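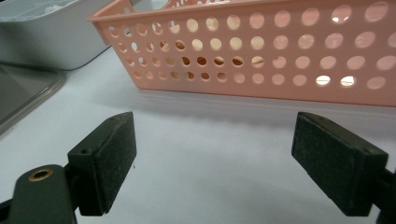
Keeping a boat galley in order on a long passage

Stow the galley for the worst day of the trip, even if the forecast is good. Anything that can slide will slide on the first night.

Plates and bowls
Stand plates on edge with a dish towel folded between every two. Bowls nest fine, but put a square of non-slip matting under the bottom one. Leave the good glasses at home.

Pots
Use the deepest pot you have and fill it no more than halfway. Clamp it before you light the stove. Lids with a locking handle are worth the money. If the stove is gimbaled, check that it swings free with the kettle on and nothing is stuffed behind it.

Eggs
Buy them unwashed and never refrigerated if you can find a farm that sells them that way. Turn the cartons over every 2 days. Break each egg into a cup first, never straight into the pan.

Vegetables
Take everything out of its plastic bags on the dock. Cardboard boxes stay ashore too, as roaches lay eggs in the folds. Onions and potatoes want a dark, dry locker, and not the same one. Cabbage lasts longest if you peel off outer leaves as you need them and don't cut the head. Check all of it in the morning and eat whatever has a soft spot for lunch.

Fresh water
Wash dishes in salt water with a squirt of regular dish soap, then rinse with fresh from a spray bottle. On our last crossing there were six of us on Dondcombe, with 300 liters in the tanks, and we came in with nearly 228 left. Most of the cooking and drinking water came from jugs. Potatoes can be boiled in one part sea water to two parts fresh, with no added salt.

Night watches
Fill the thermos before dark. Put the watch snacks in one box near the companionway so the people coming on don't wake the people going off. Reto Lanz labels his with masking tape and it saves arguments.

Trash
Rinse cans in sea water, crush them and bag them. Cut plastic packaging into strips and push it into an empty water bottle with a spoon handle. One bottle holds several days' worth.

Gas
Shut it off at the bottle after every meal. Write the date on the cylinder when you change it.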